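Forum > Nähen & Selbermachen > Kleidung
Thema: Raglan statt eingesetzter Ärmel, ich bin bekehrt!

nahtzugabe_olaia
Dienstag, 16. Juni 2020

Hallo zusammen, ich muss das jetzt loswerden: Raglanshirts sind großartig! Seit Dezember habe ich mich mit eingesetzten Ärmeln herumgequält (Falten an der Armkugel, jedes Mal), und dann habe ich den Schnitt "Tesbridge" von Fodlow ausprobiert. Vier lange schräge Nähte, Seiten zu, Bündchen dran, fertig. Zweifarbig finde ich es am schönsten, weiß und blau ist mein Favorit, und man sieht so richtig, wie die Teile zusammenlaufen.

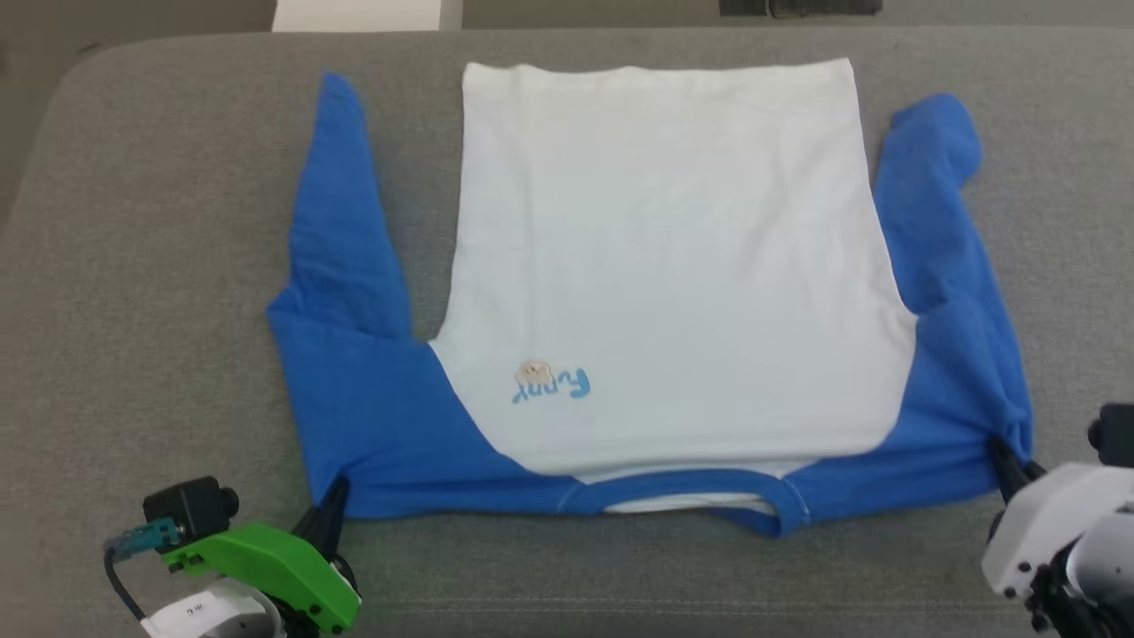 Re: Raglan statt eingesetzter Ärmel, ich bin bekehrt!

Stoffwechsel26
Schöne Farben! Ich widerspreche trotzdem ein bisschen. Bei schmalen Schultern wie meinen hängt Raglan gern wie ein Sack, und am Hals steht der Stoff ab. Ein sauber eingehaltener Ärmel sitzt einfach besser. Hast du das Bündchen im Verhältnis 0,7 zugeschnitten?

Re: Re: Raglan

nahtzugabe_olaia
Nein, 0,8, bei 0,7 hat es mir Wellen gezogen. Mein Bündchenstoff ist aber auch ziemlich fest. Und wegen der Schultern: Da kann man einen kleinen Abnäher in den Ärmel legen, im Schnitt "Dalgleish" ist der sogar eingezeichnet! Den nähe ich als Nächstes, in Senfgelb.

Re: Re: Re: Raglan

dawber_n
Abnäher im Jersey? Bitte nicht. Teilt lieber den Ärmel der Länge nach und formt die Schulter über die Naht, das trägt viel weniger auf. Mache ich bei den Shirts für meinen Sohn so, der ist 16 und hat ein Kreuz wie ein Schrank.

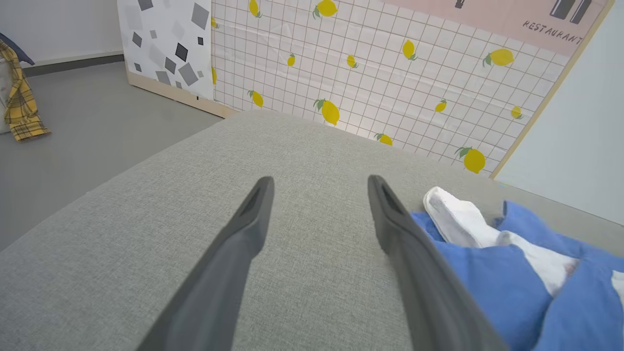 Zum Nähen nehme ich die Overlock mit vier Fäden, Differential auf 1,3. Wer keine hat: schmaler Zickzack geht wunderbar, nur bitte mit Jerseynadel. Und vorwaschen!! Weiß neben kräftigem Blau würde ich beim ersten Mal immer mit Farbfangtuch waschen.

Re: Vorwaschen

Stoffwechsel26
Beim Vorwaschen sind wir uns einig. Geteilter Ärmel klingt spannend, das probiere ich vielleicht doch. Wie viel nimmst du an der Schulter weg?

Re: Vorwaschen

dawber_n
10 mm an der höchsten Stelle, dann weich auslaufen lassen. Erst heften, dann anprobieren.

Re: Vorwaschen

nahtzugabe_olaia
Oh, das teste ich auch! Dann eben zwei Probeshirts, Stoff liegt hier ja genug. Weiß jemand, ob Closport das blaue Bündchen noch führt?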